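Policy trained with wallpaper panels does worse on a plain background. Is this expected?

Posted in Manipulation & Learning, October
Tags: imitation-learning, bimanual, cloth-folding, generalization

boltine_bench
I'm trying to reproduce the visual variety result from the Flokilden write-up, where they change the walls and floor of the cell between recording sessions and the folding policy supposedly stops caring what the room looks like. We have a two-arm Trotix cell and a lot of patience, so off we went.

We recorded 368 demonstrations of folding a cloth lengthwise into a strip. The walls and floor were swapped every 50 episodes, and the clutter was changed at the same time. I trained with the stock Kettle config and touched nothing, which I'm told is a virtue.

On the patterned backgrounds it folds nicely. Then I took the panels out to show my advisor how robust it was, and on bare white walls it reached confidently for a spot well short of the cloth, closed on nothing, and performed a lovely fold of air. Twice. My advisor has asked whether the air was in the training set.

Is this a known failure, or did I break something? Lighting is the same, cameras haven't moved, and calibration was checked before and after.

flatpack_kinematics
You need more data. 368 is not a lot. Try 2,000 and see.

Also check your calibration.

gradient_descent_into_madness
Calibration has been checked, it says so right up there. Let the poor thing rest.

I don't think you broke anything. I think you did what the write-up says and left out what it only mentions in the appendix, where all the useful sentences go to retire. Two things to look at.

First, swapping in blocks. If the walls, the floor and the clutter all change together every 50 episodes, you have 368 demos but only eight rooms, and the last one is short. The policy can learn eight rooms. Worse, whoever was teleoperating got better over the course of the recording, and probably drifted in where they set the cloth down. So a given wallpaper now carries information about where the cloth tends to be. Shuffle instead: pick walls, floor and props independently, and change at least one of them every few episodes. It's tedious. Put a podcast on.

Second, you had no plain rooms at all. "Varied" to a human includes boring. To the network, a blank wall was the most exotic thing it had ever seen. We now keep a portion of every set with bare panels, and our air-folding days are mostly behind us.

A cheap test before you re-record anything: hold out one wallpaper entirely, retrain, and evaluate on it. If that fails too, your problem is the eight rooms. If it passes and only white fails, go add some white. Do it with 2 seeds minimum, because with one seed you can prove whatever you had for breakfast.

For reference, our cell partway through a fold, on one of the floral sets. We leave ordinary junk in on purpose and redraw it separately from the walls.
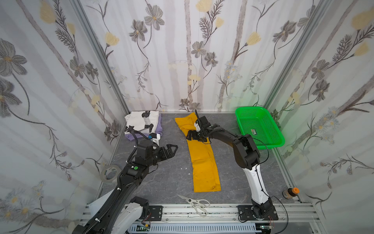 Floral panels, marble-pattern floor, yellow-orange cloth. Props this round include scissors, packing tape and a green basket.

Keep the clutter away from the grasp area for the first few sets, then let it creep in. And log which panels were up in each episode. We did not, and I spent an afternoon sorting video by flower.

boltine_bench
Held out one wallpaper and it failed on that as well, both seeds. So, eight rooms. Going to shuffle and re-record with some bare panels mixed in. Marking the long one as accepted, with apologies to the person who wanted 2,000.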